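Sololstead Workshop News
3 Dec 2025

Arm project: wrist camera is on

The arm build in the back half of the Luston workshop has reached the stage where the wrist camera is mounted and sending pictures. Fionnuala Moriarty did the bracket and Orla Fahy did the wiring. The first bracket was printed too thin and flexed when the arm stopped, so the second one has nine-millimeter walls and two more screws.

The lens is a very wide one. It bends straight edges into curves and turns the room on its side, but it takes in the gripper end and a good part of the room at once - the red chair, the lit monitor, whoever is sitting nearby. We looked at a narrower lens and decided against it. With that one the arm had to back off 44 cm before it could find anything on the bench.

Two views from the wrist camera: 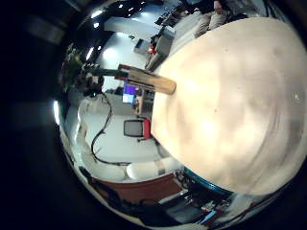
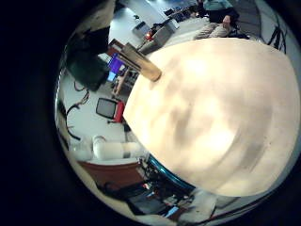
What still needs doing

The cable run is the main job. Orla wants every cable clipped along the arm with enough slack at each joint for a full turn. If you have spare hook-and-loop ties, leave them in the tray marked Valtulura (that is the name the arm goes by now, after a vote in April).

The software needs a lens correction step before we can measure anything from the pictures. Fionnuala has a first version working on her laptop. It is slow, and it still gets the outer ring of the view wrong, so for now we only trust the middle.

The emergency stop has to be moved to where a person in a chair can reach it. Until then, two people in the room whenever the arm has power, please.

Money and parts

We have spent 3,285 so far, nearly all of it on motors and the controller. The Nic Aodha fund has agreed to another 50 for cable, clips and connectors. Anything beyond that waits until the new year.

Build nights carry on as before. If you want to help with the wiring, speak to Orla first, as she has the only up-to-date diagram.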